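Puvenis (video game)
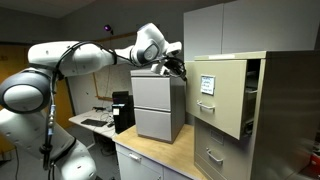
A white robot arm with a black gripper, above a small gray filing cabinet.

Puvenis is a turn-based puzzle and trading game made by the small studio Bollow and published by Plavska for home computers. The player looks after a river town through 17 chapters, starting in the year 1366, and has to keep its mills, boats and bakeries going through good summers and some very lean winters.

Each chapter is split into seven turns, and in every turn the player may move goods, hire hands or simply wait - a choice that matters more than newcomers tend to expect. There is no fighting at all, though rival towns can buy up grain or close a bridge at the worst possible time.

A free add-on called Urban came out in July and brought in a larger map, night markets and a gentler mode for younger players. Fans of the game are a friendly and rather patient crowd, and they still trade home-made maps, of which the in-game browser lists 700.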